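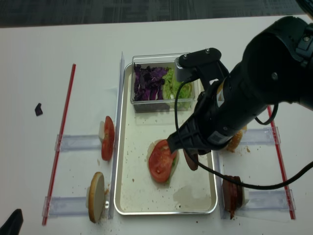

October
By Jenkins, Suvimholm

The Sillcombe cell runs under a written food-contact procedure, now in its second revision. Its process engineer starts with layout. "Every ingredient gets a fixed position," she said. Tomato slices and meat stand on edge in clear holders, and the cabbage and lettuce share a divided container. The Miltberg site uses the same rules.

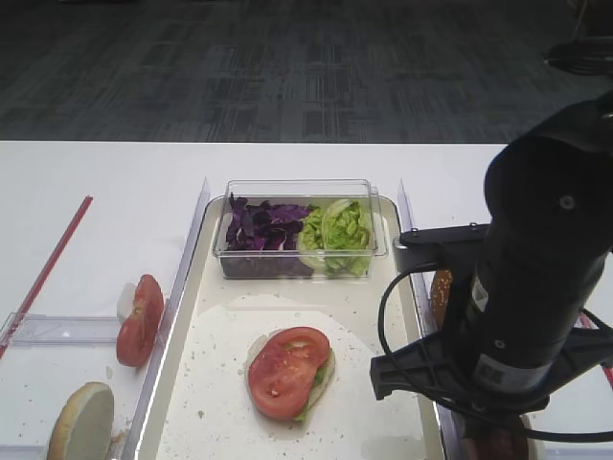 Sandwich station, tomato placed on the lower bun half.

Crumbs are covered in section 2. "We log a wipe-down every 1000 cycles or at shift change, whichever comes first," she said. Cable routing is inspected on Saturday.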